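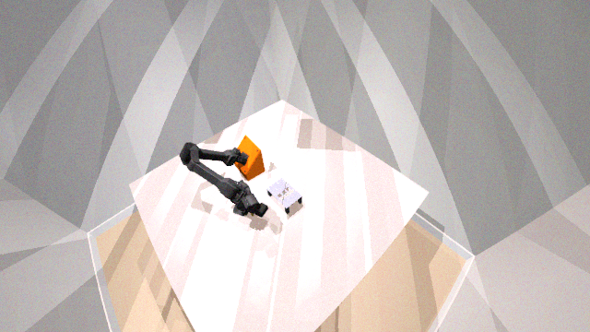
*Rendered: black robot arm on a white tabletop, orange block beside it*

**How do I hang a group quilt in a cafe without wrecking it?**

Valquíria Cordeiro - September 26, 2023

Our stitch group in Furncombe has a pieced quilt, 41 blocks, cotton, hand quilted. A cafe says we can have their long wall till April. Brick wall, no drilling allowed, there's a picture rail up top. Quilt is heavier than I thought and one side edge already waves a bit. Clips? Sleeve? Also people WILL touch it, thats sort of the point, but I don't want it grubby. And the sun comes in one end from lunchtime on.

**Rupert Zürcher**

Sleeve, not clips. Clips pull in spots and you get little peaks along the top that never press out. Make a 9 inch tube of plain cotton, fold it, sew to the back by hand - catch the batting but don't go through to the front. Leave some slack in the tube so the pole doesn't bulge forward. Flat wooden slat is better than a round pole imo. Seal the wood first or put a barrier round it. Then two cords up to hooks on the picture rail, three if the slat bows.

Wavy edge - could be the binding got stretched when it went on. Take that side off and redo it, easing as you go. Boring but it works.

Sun: put it at the other end. No spray is going to save you. We lost a good red in Flullcombe in one summer.

**Conceição**

agree w/ sleeve. For touching, we pinned up a seperate sampler at hand height with a sign, same fabrics, and people mostly went for that one. Wash it when its gross. Ask about the fryer too, cooking smell gets in the batting and stays

**fasow**

velcro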